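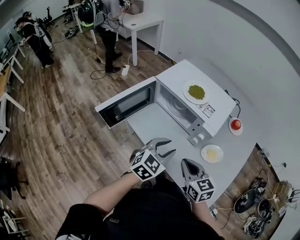

Figure 1. A microwave with its door open.

4.2 What the warm-up did to the quiet kids

I went into this part of the study with a pretty firm opinion, so I should put it on the table. I've taught drama to nine- and ten-year-olds for a long time, and I always figured the mime warm-up was mostly a way to burn off energy before the real work. Venla Ruotsalainen, who coded the videos with me, thought the mime was the real work. We argued about it through most of December, and the coding sheet we ended up with is a sort of peace treaty between the two of us.

The setup was the same in every class. The kids stood in a circle, and one of them stepped in and did an everyday kitchen job with no props and no talking (making toast, heating up soup, looking for the good spoon). The others could join in whenever they thought they knew what was going on, but they had to add something to the job. Copying didn't count. We called this the Flimo round, after the puppet the Orel classes already used to say hello, and the name stuck with the kids right away.

We coded 324 rounds. A round was scored as "joined" if a child who hadn't spoken yet that session stepped into the circle without being asked by name. Across those rounds we logged 725 separate entries, and 240 of them came from children their own teachers had listed as reluctant to perform. I was surprised by that! I'd have bet on a much smaller share, and Venla has been very gracious about not bringing it up.

Where it gets messy is timing. Reluctant kids hardly ever went in first or second. They waited until the circle had gotten crowded and a bit silly, then slid in near the edge, usually to do something small like hold a door or wipe a counter. Teresa Carvalho, who taught the Kauppinen group, wondered whether we should count that as performing at all. I say yes, but I can see her side of it, and we marked those entries with a separate code (E, for edge) so that anyone who disagrees with me can take them out and run the totals again.

We also had trouble with the guessing. In the first few classes the watchers shouted out answers, and the child in the middle would just stop and grin. Once we moved all guessing to the end, the rounds got longer and much stranger. One boy spent an entire round trying to get the lid off a jar, with four others hanging onto his elbow, and the class voted afterward that the jar had won.

Onni Tuominen has asked whether the kitchen theme matters, or if any familiar place would do. We only tried 2 themes, kitchen and bus stop, and the bus stop got so few rounds that I don't want to lean on it. The kids mostly stood there waiting for the bus, which is fair enough. My hunch is that a kitchen gives a shy child a job to hide behind, and a bus stop doesn't, but we didn't design the study to test that and the scores can't settle it. The spoken scenes that came after the warm-up were coded on a different sheet, and I go through those in 4.3.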